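Suturing on tissue: how many hours before your hands stop thinking about it? 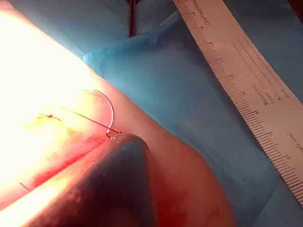

Last edited by Xiomara Boateng, 2024-11-19

Posted in: Skills Practice > Suturing
2 min read

xio_boateng
Okay, I'm hooked! Did my first long straight closure on tissue this week after a whole February-to-fall stretch on silicone pads, and the difference is huge. The edges roll, the needle drags, the glare off the surface hides half your bite. I loved every minute. So how long did you all stay on pads before moving over? I logged 35 hours and now I wonder if I waited too long.

raffmorelli
Way too long, in my opinion! I did 12 on pads and switched. Pads teach you the wrist turn and that's it. Tissue tells you right away when you pull too tight, the edge goes pale and puckers.

skenitz70
Disagree with Raffaele. Bad habits set fast. I teach a small evening group in Watora and the ones who rush to tissue strangle every stitch for months. Get 200 clean simple interrupteds on a pad first, then move.

xio_boateng
200 in a row, or total?

skenitz70
Total. I'm not a monster.

raffmorelli
Fine, but count doesn't mean much if nobody looks at them. Ten with someone checking your spacing beats all of those alone at the kitchen table.

eltum_night
Both of you are right, do them side by side (pad on weeknights, tissue on the weekend). Also tilt your lamp! Light from the side shows the depth of the cut so much better than straight overhead.

xio_boateng
Trying the lamp thing tonight. Running subcuticular next, wish me luck!!

skenitz70
Small bites. Post how it goes.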